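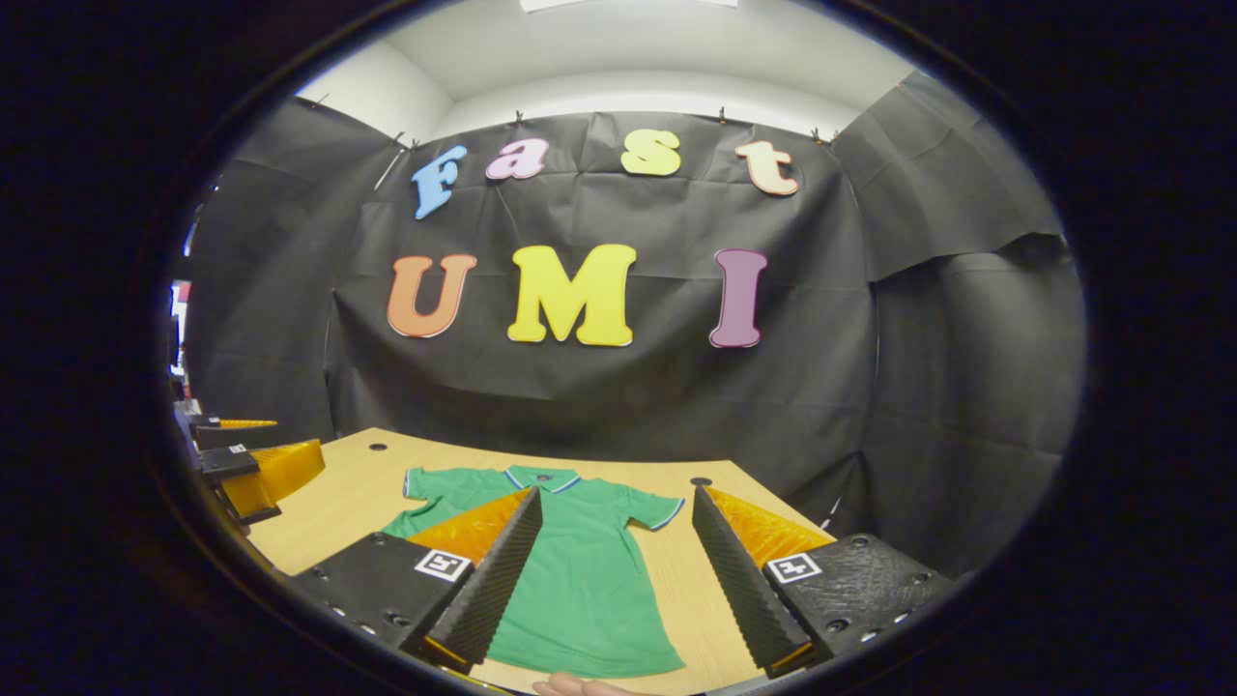

M. Nedeljković
Secretary, Durnumard Residents' Association

Changes to the Uniform Exchange

The association has operated the school uniform exchange at Drellia Hall since 2003. Families bring in items their children have outgrown and may take others in the sizes they need. During the past school year, 550 items were passed on to new owners, most of them polo shirts and sweaters in the smaller sizes.

Demand was highest in September, when several families left without the items they had come for. The association has therefore agreed to open the exchange once a month through the winter, beginning in December 2021. Each session will last 90 minutes. Families may take up to 5 items per child at each visit, and there is no charge. 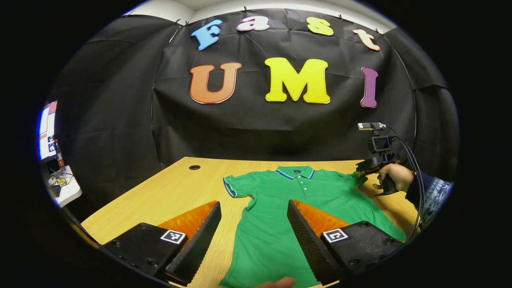
Donated clothing should be washed, buttoned and folded before it is handed in. Shirts with the old school crest can still be accepted, as Brarnura School permits them until the end of the current school year. Items with torn seams or missing buttons are also welcome - please pin a note to the damaged part so that it can be set aside for mending. We are unable to accept shoes or underwear.

Larger sizes remain in short supply, particularly in green and navy. Families with older children are asked to check their closets before the next session. Donations may be left at the hall office during regular opening hours, in a closed bag marked with the sizes it contains.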